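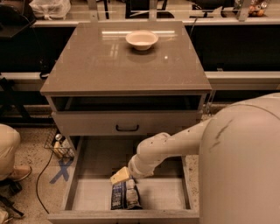 A **drawer cabinet** is a piece of case furniture in which most of the storage is in drawers that slide out from the front. The top is normally left free as a surface. Low types are used in bedrooms, living rooms, offices and kitchens, and are sold under names such as chest, bedside cabinet or drawer unit.

## Construction

The body, or carcass, has two sides, a top, a back and a bottom. Many cabinets also have an open compartment between the top and the first drawer. It takes flat items such as magazines, trays and place mats, and saves the cost of one drawer front.

A drawer is a box with a separate front panel fixed to it. In cheaper work the front doubles as the fourth side of the box. Fronts may be painted, veneered or covered with a printed finish, and the grain on a printed front is often carried over the top edge. Bar handles are common on modern cabinets — one per drawer, mounted near the middle. Knobs and cut-out grips are the usual alternatives.

## Runners

Older drawers slide on wooden strips. Most newer ones use metal runners, which are of two main kinds:

- **Partial extension.** The rear part of the drawer stays inside the cabinet when it is open.
- **Full extension.** The whole drawer comes clear of the carcass, so items at the back can be reached from above.

The Druron 663, an office unit made by Fellero, was sold with both kinds.

## Use

Bottom drawers are the deepest in many designs and are used for bulky or seldom needed things. In kitchens and break rooms they often hold packaged snacks and dry goods. Bags of chips are best laid flat, as they are easily crushed when stood on end behind a drawer front. Cheese and other chilled food should not be kept in them.

The top is used for lamps, bowls and small trays. Glossy tops show dust and scratches more readily than matte ones, and felt pads are often put under ceramics.

## Stability

An open drawer moves weight forward. Tall cabinets should be fixed to the wall, and on some office models, including the Landau series, a lock allows only one drawer to open at a time.

## See also

- Sideboard
- Nightstand
- Vlachou cabinet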